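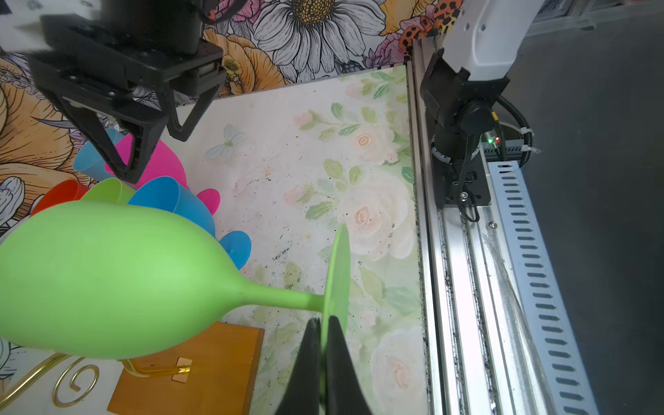

Grip rules for tabletop work, Ondstead bench. Asked most weeks so here it is again. Stemware gets held at the foot, low down, like the green plastic wine glass, never round the bowl. Second arm stays open over the cups untill the first has its hold.

Can both arms go for the same item?
No. One arm per item unless Marlies Lehner has signed it off.

How fast?
80 mm a second near the table, 255 in clear air. No exceptions for demos.

Who can reset after a stop?
Anyone on the sheet. Look along the rail first, hands out, then reset.

Dropped something?
Leave it. Stop the arms, then pick up. Log it, even if its only a cup.

Where's the log?
Binder by the door, section 6. Colour tabs are Fabian Kaufmann's, ask him.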